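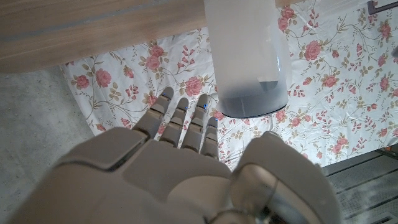

Can we finish the hand evaluation on the money already approved?
The current budget covers the work to the end of June, but it does not cover a second set of spare fingers.

The Hasmont grant is paying for the trial period and the bench fit-out. Oana Furtunã has kept spending to the plan, apart from freight, which came in $925 over the quote. We moved that amount out of the travel line. 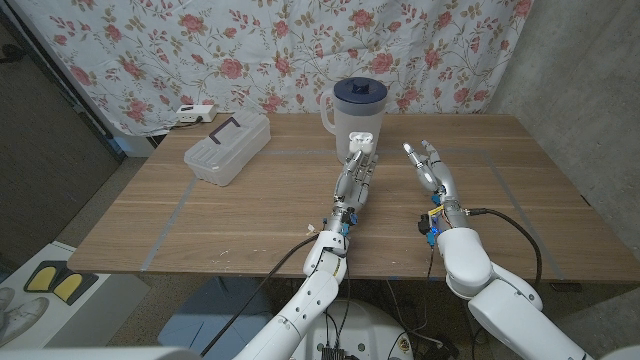
EQUIPMENT AND PURCHASING

Household items are still the main test set: a lidded pitcher, an earbud case, a storage box with a handle. They cost very little and we will keep buying them locally.

Two suppliers have quoted on replacement fingers. Zilano wants 90 days from order and Brisow wants 37, at a higher unit price. Fredy Ñahui favours Brisow - the shorter wait matters more to his schedule than the saving. We have asked both for a written warranty.

Cabling is a smaller item. We would like to replace the arm cables with shorter ones and have set aside $15 a metre.

Decision needed: approval to order one set of fingers before the end of April. The service contract with Ugwu can wait until the next report.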